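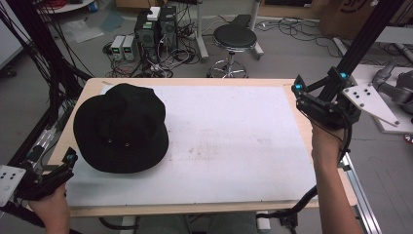
Getting a bucket hat back into shape

Sep 4, 2024

I own more hats than I need and most of them are black bucket hats. They are easy to wear, they go with everything, and they can be squashed into a coat pocket, which is also how they get ruined. A floppy brim will put up with a lot, but after a winter at the bottom of a bag it starts to curl at the edges and the crown gets those soft creases that don't fall out by themselves.

I used to throw mine in the washing machine and hope. I lost two that way. One came out with a brim like a potato chip and the other shrank until it sat on top of my head like a lid. Mirjam Geerts, who I used to share a flat with and who sews, told me to stop doing that and wash them in the sink. So now I do.

What I do now

Fill the sink with cool water and a small squirt of dish soap. Wool wash is fine too. Push the hat under and leave it for 14 minutes. That number comes from the timer on my stove, which has a preset I never worked out how to change. Longer wouldn't hurt.

Go over the inside band with an old toothbrush. Sunscreen and sweat collect there and on a black hat you don't see it until it dries to a grey line. Brush around the eyelets as well if yours has them. Mine are metal, and I wipe them with a cloth afterwards so they don't sit wet.

Rinse until the water runs clear. Black dye will come out the first few times. Don't wash anything pale in the same water.

Press the hat in a towel. Don't wring it. Wringing is how the crown gets creased in the first place.

Drying

I've tried drying hats over a bowl, over a jar and over a balloon. The bowl was best, but only when it was close to the size of my head. Too small and the crown sags over it. I have a Nyberg mixing bowl, the middle one of the set, that happens to fit.

Once the crown is dry enough to hold itself up, I take the hat off the bowl and put it crown-up on something flat and pale. Any leftover dye shows straight away on a white surface, and so does lint. I smooth the brim outwards with my palms, starting at the crown and working to the edge, and go around a few times. It will still curl a bit. A soft brim isn't meant to lie like a plate.

Keep it out of direct sun. I left one on the back step in February and the side facing up went a sort of brown colour.

Storing them

This is the part I'm still bad at. Stacking works if the crowns are the same depth, otherwise the bottom one gets flattened. Hooks leave a point in the crown. At the moment they're stacked on the closet shelf inside an Inberg box with the lid off, and the one I wear most is on the hall table, where it gets keys dropped in it.

If anyone has a decent way of getting sunscreen out of a cotton band, leave a comment. I've tried baking soda and it left marks.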